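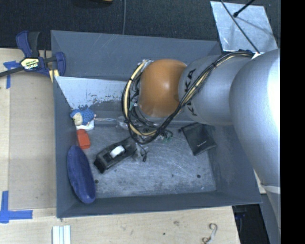 *A gray bin on a pale wooden tabletop.*

# Skimen

Skimen is a list of 1067 household words for containers, collected in and near Fotadcombe. It covers bins, tubs, crates, pails and the thing under the sink that every family calls something else.

## What's in it

- `words.csv`: one word per row, with spelling, meaning and street
- `fights.csv`: pairs of words whose users refuse to accept they mean the same object
- `notes.txt`: grumbling, mostly mine

Each row has 7 columns. Five are filled in reliably. The "age of speaker" column was optional, and people took the option.

## Known problems

"Tub" is overcounted. One household on Zwane Street sent it in for everything they own, including a drawer. Spelling follows the sender, so "pale" and "pail" both appear, and I have left them to sort it out between themselves.

The April version had a sorting bug that filed every basket under "bucket". If you cited it, please download again and look sheepish.

## Use

Free for any purpose. The older Floner list is not included; its license is longer than its contents.

Last updated 2021-05-27.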